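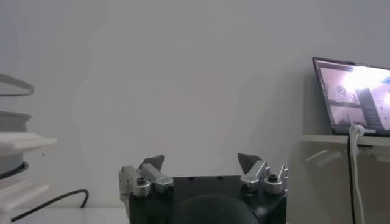
**Caderno de oficina: célula 2, garra de dois dedos**
13 de junho de 2022
Registo: Chia-jung Chien
Revisão: Ingvar Arnardóttir

**Motivo da intervenção**

Procedeu-se hoje à manutenção da garra da célula 2, na sequência do desvio registado em maio na abertura dos dedos. O relatório de turno assinalava que, após o comando de abertura total, a posição devolvida pelo controlador não coincidia com a medida no calibre. A diferença era pequena nos primeiros ciclos e aumentava ao longo da manhã. A célula foi retirada de serviço às primeiras horas e permaneceu bloqueada, com etiqueta no comando, durante toda a intervenção.

O procedimento seguido foi o da ficha Trestel em vigor, com as alterações manuscritas que o Ingvar introduziu na última revisão. Recomenda-se que essas alterações passem a constar da ficha impressa, uma vez que a cópia afixada junto à bancada ainda corresponde à versão anterior.

**Estado inicial**

Antes de qualquer desmontagem, colocou-se a garra em posição aberta e afastada da mesa, com o braço em modo manual e velocidade reduzida. O contador de ciclos desde a última manutenção indicava 672. Guardou-se uma cópia dos parâmetros no diretório Gakero, com o nome da célula e a indicação «antes».

Inspeção dos elementos mecânicos:

- Ponteiras dos dedos: sem fissuras. A ponteira esquerda apresentava uma ligeira marca de contacto na face interior, já referida em registo anterior e sem evolução.
- Articulações de alumínio: limpas no exterior, com resíduo escuro acumulado junto aos eixos.
- Parafusos sextavados das articulações: o do lado direito cedeu à chave com esforço muito inferior ao esperado. O do lado esquerdo estava conforme.
- Corpo da garra: sem danos. Fixação ao punho verificada e conforme.
- Cabo sobre a mesa: revestimento íntegro. Mantém-se a observação de que o raio de curvatura é apertado quando o braço recolhe para o lado da prateleira.

**Diagnóstico**

A folga do parafuso direito explica parte do desvio. Com a alimentação cortada, foi possível deslocar manualmente o dedo direito sem que o esquerdo acompanhasse de imediato o movimento. Num mecanismo em que ambos deviam fechar em simetria, isto basta para que a peça fique descentrada e para que a leitura de posição perca significado.

Não ficou demonstrado que seja a única causa. O Ingvar admite que a referência de zero tenha sido gravada em maio com o parafuso já parcialmente solto. Nesse caso, o valor guardado estaria errado desde a origem e o aperto, por si só, não corrigiria a leitura. Esta hipótese foi tida em conta na ordem dos trabalhos: primeiro a mecânica, depois a referência.

**Trabalhos executados**

1. Corte da alimentação e confirmação da ausência de tensão na garra.
2. Remoção das duas ponteiras. Cada uma foi identificada com fita, dado que as peças são parecidas e já foram trocadas uma vez nesta célula.
3. Limpeza dos eixos com pano sem pelo e solvente da linha Pranel. Não se aplicou solvente sobre o corpo preto nem junto às juntas.
4. Remoção do parafuso direito, limpeza da rosca e inspeção do alojamento. A rosca encontrava-se em bom estado e não foi necessário substituir o parafuso.
5. Aplicação de fixador de rosca de resistência média e aperto com chave dinamométrica, pelo valor da ficha.
6. Verificação do parafuso esquerdo com a mesma chave. Não rodou.
7. Montagem das ponteiras nas posições de origem e controlo do alinhamento com a lâmina de referência.
8. Reposição da alimentação e movimento lento de abertura e fecho, sem peça.

No ponto 7 foi necessário repetir a montagem da ponteira direita. À primeira tentativa ficou ligeiramente avançada em relação à outra, por não ter assentado bem no encosto. Fica a nota para quem vier a executar este trabalho: convém premir a ponteira contra o encosto enquanto se dá o aperto final, e confirmar com a lâmina antes de arrumar a chave.

**Referência e calibração**

A referência de zero foi apagada e gravada de novo com os dedos encostados ao bloco de calibração Long. Efetuou-se a rotina completa a partir do portátil, com as janelas das câmaras abertas ao lado do painel vertical escuro. A disposição revelou-se prática, mas o reflexo no ecrã dificulta a leitura dos valores. O Ingvar leu os números em voz alta e eu registei-os em papel, solução que não deve ser tomada como habitual.

Após a gravação, executou-se uma série de 70 ciclos de abertura e fecho sobre o bloco. A leitura manteve-se dentro da tolerância da ficha em toda a série, sem a deriva progressiva descrita no relatório de turno. Repetiu-se a medição com o calibre no final, com a garra quente, e o valor coincidiu com o do controlador.

A cópia dos parâmetros atualizados ficou no mesmo diretório, com a indicação «depois». A versão anterior não deve ser eliminada até nova ordem, pois poderá ser necessária para confirmar a hipótese relativa à gravação de maio.

**Cablagem e zona de trabalho**

Os cabos que descem junto à prateleira foram verificados quanto a tração e interferência com a trajetória do braço. Não há contacto nas posições programadas. Em modo manual, contudo, é possível levar o punho até muito perto deles. Propõe-se a instalação de uma calha na parede e a limitação por software do movimento nessa direção. A segunda medida pode ser aplicada sem paragem e ficou atribuída ao Ingvar.

O material colocado do lado esquerdo da mesa não foi deslocado. Qualquer alteração da sua posição obriga a rever os pontos de aproximação, pelo que se solicita aos colegas que não o movam durante limpezas ou visitas.

**Pendentes**

- Atualizar a ficha Trestel afixada na bancada. Responsável: Chia-jung Chien.
- Configurar o limite de movimento no lado da prateleira. Responsável: Ingvar Arnardóttir.
- Reorientar o portátil ou colocar filtro antirreflexo. Sem responsável atribuído.
- Encomendar um jogo de ponteiras de reserva. O existente em armário está incompleto.
- Verificar o aperto do parafuso direito ao fim da primeira semana de serviço e marcar a cabeça com traço de tinta, para controlo visual da rotação.

**Reposição em serviço**

A célula foi desbloqueada ao início da tarde, após ensaio com peça real a velocidade reduzida e depois à velocidade nominal. O primeiro turno deverá anotar a leitura de abertura no início e no fim do período de trabalho, na folha pendurada junto ao comando. Se a diferença ultrapassar a tolerância, a célula deve ser parada e a ocorrência comunicada a um dos signatários, sem nova gravação da referência por parte do operador.

Ch. Chien / I. Arnardóttir

Aditamento, mesma data, fim do dia: leitura de abertura conforme após o período da tarde. Traço de tinta já aplicado na cabeça do parafuso direito. O esquerdo fica por marcar, por a caneta ter secado.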